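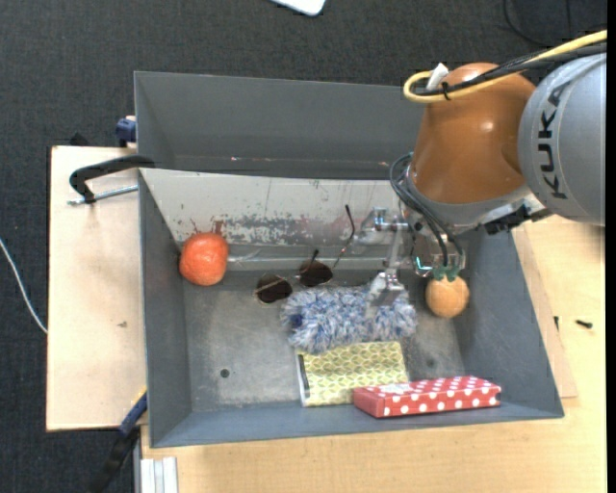

Where should the odds and ends go when they haven't got a shelf of their own? Into the big grey bin, and they stay there until somebody has written them on the sheet.

13/09/2026

Right, so that's the rule now, and I'm putting it in the notebook so that I can point at it when I forget it myself! Sowmya Rajan and I had a proper go at the stores list this morning. It was meant to take 30 minutes and it took over 60, mostly down to me and the question of what to call a duster.

I had it under "cleaning", Sowmya wanted "soft things, shaggy", and she's won. Her argument is that you look for a thing by how it feels in the hand when you've forgotten its name (I do this all the time). So the blue, white and grey duster head is down as soft/shaggy, with "cleaning" in brackets after it for people like me. It sheds if you shake it, so please don't shake it over the bench.

Sunglasses, the thin metal-framed pair with brown lenses: these go under "fragile, folds". I've put a note on the sheet to keep them away from anything heavy, as we lost a pair in August under a Pasoten catalogue. The dear old Prunel case doesn't fit them, the hinge side is too tight. Need to ask D'Souza if they do a wider one.

The little orange fruit is the one we couldn't settle. Round, a bit rough on the skin, rolls off to the side of the bin the moment you turn your back. I've written "fruit, small, orange" and left it at that. Sowmya wants a weight beside every round item and I said fine, but she's doing the weighing. The Droltell scales only read to the nearest 5 grams anyway, and they were sulking again at 300 and up.

Still to do:
new labels for the soft shelf (the old ones have gone furry)
spare sheet for the clipboard
find out where the other duster handle went, I had it last week and put it somewhere sensible
Sowmya to check my spelling of "miscellaneous" before it gets laminated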